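# Hanville handcart

The **Hanville handcart** is a two-wheeled cart once used by market sellers in the town of Hanville.
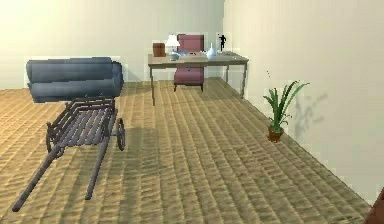 It was pushed or pulled by one person, usually while a second gave advice. A town rule set the top load at 425 pounds, a limit widely treated as a target. Kayode Okeke's history of the market lists 65 fines for overloading, 60 of them unpaid.

The trade faded after the road to Cumesstead was paved and trucks took over the hauling. The advice continued.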